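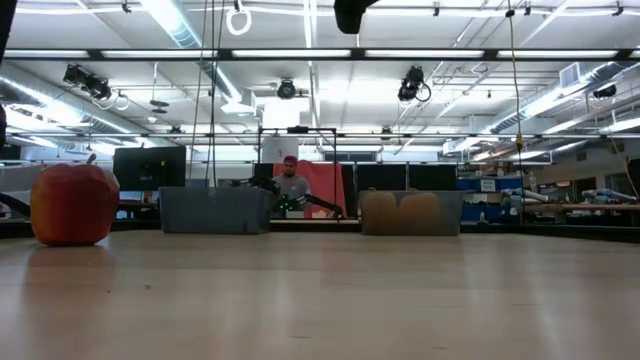 Photo: Elżbieta Baran / Gerateo

Support > Table care > Osero hard oil > Applying the first coat

4. First coat

Read section 3 before you start. Sanding has to be finished and the top wiped down. Dust left in the grain stays there for good.

Clear the table completely. Bowls, bins, fruit, all of it. Work in daylight if you can – ceiling lights hide missed spots.

1. Stir the can. Don't shake it, you get bubbles.
2. Pour a little on the pad. Less than you think.
3. Rub along the grain, one end to the other. Edges next, underside last.
4. Wait 20 minutes. Wipe off everything that hasn't soaked in, with a clean cotton cloth.
5. Check from a low angle. Shiny patches = too much oil, wipe agian.
6. Leave overnight, window open a crack.

Note: a 800 ml can does two coats on most dining tables. For the Culow extending top get a second can.

Note: still tacky in the morning? Too thick. Rub down with a cloth and a few drops of fresh oil, then wait another day.

CAUTION: oily cloths can catch fire by themselves. Lay flat outdoors to dry or soak in water before they go in the trash. Never leave them in a ball.

CAUTION: no hot dishes for 5 days after the last coat. Cold plates ok after two – no dragging.

Second coat: see section 5. Same steps, half the oil.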